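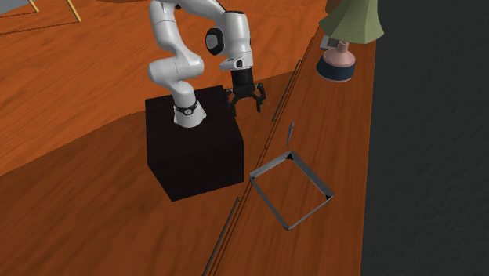 Minutes, Volume 4, page 18

Kaddale manipulation group, May meeting
Present: Charmaine Baloyi (chair), Ingeborg Thiele, Shafiq Talukder, Kasun Navaratnam
Apologies: Mizanur Dewan
Started 2:10 p.m.

1. Last minutes
Accepted, with one change. "Dataset complete" now reads "dataset collected." Ingeborg asked for this and wants it noted that she also asked in writing.

2. Simulated examples, rod and square frame
Shafiq reported 44 demonstrations recorded in the Revar simulator, all driven by hand by the same operator. He calls 12 of them poor and would keep them anyway. Ingeborg asked what "poor" means. Shafiq said hesitant, or with a long detour on the way to the rod. She pointed out that a policy trained on detours will learn detours. Left open.

Kasun showed two stills. In both the gripper is empty and the rod is right by the frame. Charmaine asked how much the starting layout changes between runs. Kasun said the rod and frame are shifted a little each time. Ingeborg does not think a little is enough and would like to see the spread plotted before anyone uses the word "varied" in a report.

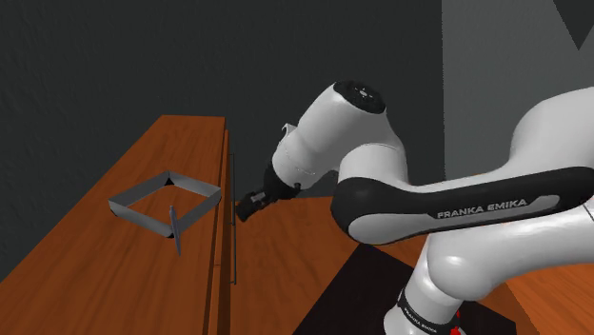

Minutes taken by Kasun Navaratnam

3. Lighting and background
The light is soft and even in both stills. Charmaine doubts this tells us much about the Candport bench, which has a window. Shafiq said lighting can be randomized later. Ingeborg said that was also the plan last time - see page 12.

4. Success labels
The Fakir script marks a run as a success when the rod stops moving. Kasun agreed that a dropped rod also stops moving. Nobody present could say how many labels are affected. Labels are not to be quoted outside the group until checked.

5. Request for more runs
Shafiq asked for two more weeks of collection. Not agreed. Charmaine wants a trained baseline on what we have first, with failures included in the write-up.

Actions
Shafiq: replay the 12 and write one line on each.
Kasun: plot start positions, fix the stop rule.
Ingeborg: hold back a test set and keep it off the shared drive.
Mizanur: Candport bench dates (to be told).

Closed 3:18 p.m.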